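3.2 Work surfaces and the marking of placement areas

The second part of the study looked at how tabletop work areas were laid out at the Skellalgate site, and at how layout choices affected the ease of setting small parts down in the correct position. Earlier work at Birnham had treated the table as a given. In the present study the covering, the board and any raised features on the board were recorded separately, so that each could be changed without disturbing the others. A total of 40 layouts were entered in the project log between January and the close of the study.
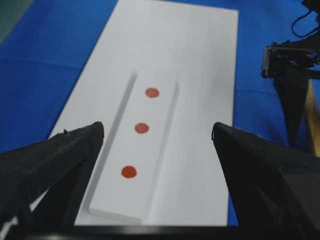 Figure 4. Board and raised strip, Skellalgate site (two views).

Contrast between layers was the first property considered. Staff who prepare a table must be able to find the limits of the work area quickly, and must also be able to tell one level of the surface from another. These are separate tasks, and a layout may serve one well and the other poorly. In the layout in Figure 4, the white board stands out clearly against the bright blue cloth beneath it, but the narrow raised strip on the board is the same pale white as its surroundings and is set apart mainly by shadow. We classed layouts of this type as "high outer contrast, low inner contrast." The Tradent layout guide, which the site had adopted before the study began, deals only with the outer boundary and gives no advice on raised features of a matching color.

Inner contrast was therefore scored on a separate scale from 3 to 7, with the lower value assigned to features that could be located only by their edges. Scores were given at the normal working position, under the usual room lighting. Where two scorers disagreed, the lower score was kept. Layouts with a score below 6 were reviewed a second time, with attention to the direction of the light and the depth of any step.

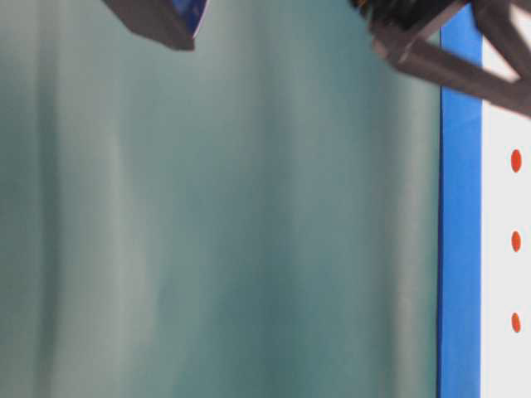
Variation in tone across a plain surface was the second property. The Kaewsai procedure assumes that a surface of one color will be read as even, and it asks for a single tone value per surface. This assumption did not hold at close range. A smooth teal-gray area such as the one in the second view of Figure 4 shows broad bands running from milky blue-green to deep slate, with no marking of any kind to account for them. We therefore recorded the lightest and darkest tone for each plain area and entered both values in the log. Surfaces with a wide spread were not excluded from the analysis, but they were grouped separately in the comparisons reported in Section 3.3.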